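Handout 4: Two-Arm Handling of Flat Objects
Project course in automation, September. Lab notes by Tymofii Horobets
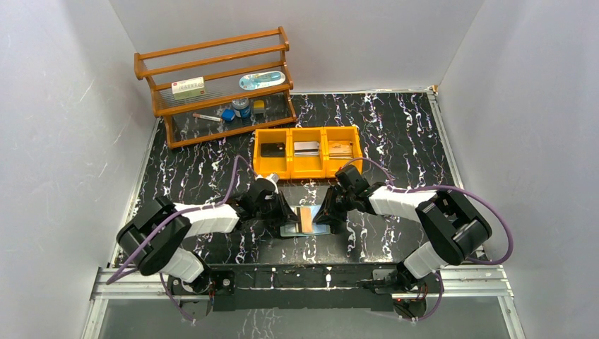
Fig. 1. Both grippers over a thin reflective object; sorting tray with three compartments behind.

4.1 Task
Each group sorts flat items from the tabletop into the tray. A flat item gives a parallel gripper very little edge to hold, and a pick straight down usually ends with the fingertips pressing on the table. The exercise therefore uses both arms: one holds the item in place, the other lifts an edge.

4.2 Frames
Both arms share one base rail. Define the world frame at the midpoint of the rail, x toward the back wall, z up. Write all targets in this frame and convert to the arm frames last. Groups that mixed frames last term lost most of a session to sign errors.

4.3 Approach
Bring the two grippers in from opposite sides, tilted inward. Close the distance in small steps and keep the elbows outside the shared zone. Check cable slack at the elbow before raising the speed limit — a cable that is fine at the home pose can go tight at full reach.

4.4 Logged data
The course set holds 1,204 attempts, of which 1,189 have complete joint logs. Use only the complete ones. The planner (Jistwood) writes one file per attempt; the viewer (Wundix) opens them directly. Reflective items give poor depth readings, so take the object height from the item table.

4.5 To hand in
Code, one plot of fingertip distance against time, and a short note on failed picks. Run at least 22 attempts per group. Label dropped items and missed grasps separately.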